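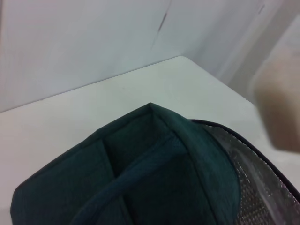
I have a theory that you can tell how a manipulation team is doing by asking what happens when a grasp fails. If they start talking about the model, they're in trouble. If they say "hang on, let me pull up the run," and then they really do pull it up, in under a minute, with all the cameras lined up and the joint states underneath, they're going to be fine.

My team was in trouble for most of last year. We work on soft containers: bags, pouches, padded inserts, anything that opens at the top and doesn't hold its shape. Our stack is called Trisalari, it does perception and planning and sits on top of somebody else's low-level controller, and it is pretty good now. It got pretty good in August, over a stretch when we didn't touch the model at all. I want to argue that this is how it usually goes, and that most of us in this line of work spend our evenings on the wrong part of the code.

Soft bags are a rotten problem, to be fair. A mug has a rim and the rim stays put. A padded bag has a rim that rolls over, a divider that leans, and compartments so dark inside that you're planning into a black hole. Put a shiny foil-type lining next to matte fabric and your depth map can go to pieces right where you need it most. We had a very grand planner for all this. It modeled the opening as a closed curve, sampled approach poses around it, scored each one for clearance, and picked a winner. Lovely code! I wrote a good chunk of it and I was unbearable about it at lunch.

And it failed a lot, in ways we kept describing with words like "weird." The fingers would come down a little outside the rim. Or they'd come down in the right place and close a little early. We'd all crowd around, somebody would say "weird," and we would go and adjust a weight in the scoring function. I'd guess every one of those weights was adjusted by every one of us at some point.

Then Danylo Nechyporuk joined, and for his first few weeks he wrote no robot code whatsoever. He wrote a log viewer. I'll admit I was snippy about it. We had a viewer already (we had three, if you count the script that dumped everything to a spreadsheet), and I couldn't see why a new hire with his background was drawing timelines. He called it Panasiuk, it's plain as toast, and it does one thing: you drag a slider, and every stream you recorded shows you what the software believed at that moment. Camera frames, poses, the chosen grasp, the state machine's current state, all on one clock.

The one clock part was the catch. Our streams weren't on one clock. Some were stamped when the data was captured and some when the message arrived, and the gap between the two was 184 milliseconds on our setup. If the arm is sitting still, who cares. If the arm is sliding toward the rim of a bag, that's a planner being told about a place the hand has already left.
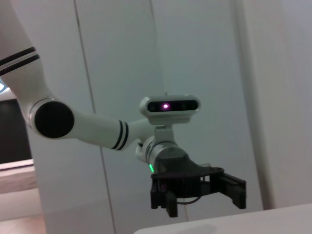

*The arm with its gripper open and the camera module up on the wrist.*

So all that weirdness was a timestamp. I'd love to say I took it gracefully. I spent an afternoon trying to prove the viewer was wrong, and then I fixed the stamping, which took two lines in one file and a very long commit message.

Now, the easy reply to this is "well, you had a bug, good for you, what does it have to do with the rest of us?" Lukian Romaniuk, who runs our perception side, made more or less that reply to me, and he had a better version of it. His point was that tooling people always have one of these stories, and they tell it for years, and meanwhile the field moves because somebody trained a better policy. A stronger policy might have learned to soak up the delay without anybody ever knowing it was there.

I think he's right that it might have. I also think that's a pretty scary sentence! A policy that has quietly learned your delay is a policy that breaks the day you swap a cable or update a driver, and then you're standing there again saying "weird," except now there's no line of code to go and look at. The more of the behavior you hand over to something learned, the more you need to be able to see exactly what went into it and when. I'd go further and say the viewer matters more with a learned system than it did with my fussy old curve planner, where at least I could read the scores.

There's a budget side to this too, and it's where I get grumpy. When we wanted a license for the Jatier simulator, we had it inside a month. When Danylo wanted more time on Panasiuk, we had to dress it up as "evaluation infrastructure" and promise a chart. People will happily pay for a thing that makes the robot do something new. Paying for a thing that shows you what the robot did already feels like paying for the receipt. I gave a talk about this at Ultberg and the questions at the end were all about the planner, the one I'd just spent half an hour telling them to ignore.

What did we do with it afterward? We went back through the archive, for one thing. We had 1,579 recorded attempts sitting on a drive, nearly all of them labeled "success" or "fail" and nothing else. With the clocks lined up it became bearable to go through the failures and write down what had gone on in each - rim misread, divider mistaken for a wall, fingers closed early, planner timed out. We did them 25 at a time, usually with coffee, and people began to argue about causes with the slider in front of them. Those are much shorter arguments. Lukian came to most of the sessions, I should say, and he found the foil problem that way: the depth holes bunched up along the lining, and his fix was to stop trusting depth there and lean on the color edge.

I also deleted about half of my planner. Once the poses were true, a lot of the clever scoring had nothing left to do. Clearance and approach angle carried nearly all of it, and the other terms had been put there to fight a delay we didn't know we had. That stung for a day or so, and then the code was short enough to read in one sitting and I stopped minding.

If you run a small team and you've got one good engineer with a free month, my advice is to give them the logs. Let them be boring for a few weeks. And check your timestamps before lunch, because I'd bet a sandwich that at least one of your streams is stamped on arrival.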